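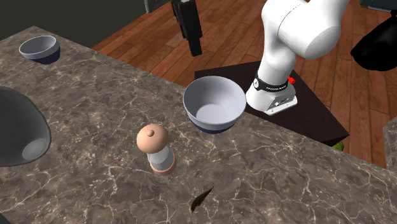
White bowl with a navy band, on a marble countertop.

4. Your First Dough

This is the fun part! Make sure the Soler mixer is unplugged before you start.

1. Put 300 g of flour in the bowl — any wide one will do.
2. Pour in 250 ml of water and stir until no dry patches are left.
3. Fit the dough hook and turn it until it clicks.
4. Plug in and run on speed 2 for eight minutes.

Note: In July heat, use cold water.

Caution: Keep fingers and spoons away from the moving hook.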